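5.2 Does the planner use what it sees?

Tamošiūnaitė and Sepp report that the Gutura planner "reasons over clutter" when it picks a grasp. We are not convinced. We reran their released checkpoint in simulated rooms for 200 episodes, with the two-armed robot placed by a round table and a small white dish as the target (Figure 6). The policy reached the dish often enough to look good in a summary table.

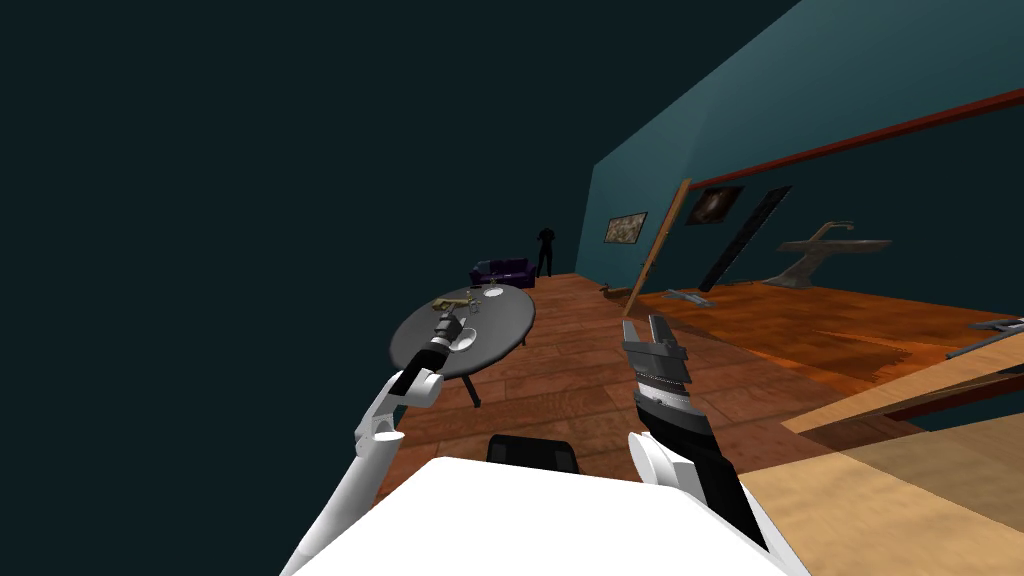

Our doubt comes from the masking test. When we blanked the depth input after the first planning step, the success rate fell by only 5 points. A planner that depends on perception should suffer more than that. We suspect it has memorized table heights and reads very little else.

Figure 6. Head view, simulated room, left gripper over the dish.

Swapping in the Luik controller did not settle the matter. It removed 17 of the arm collisions, but the same masking test gave the same small drop. Until the authors release their training rooms, we treat the clutter claim as untested.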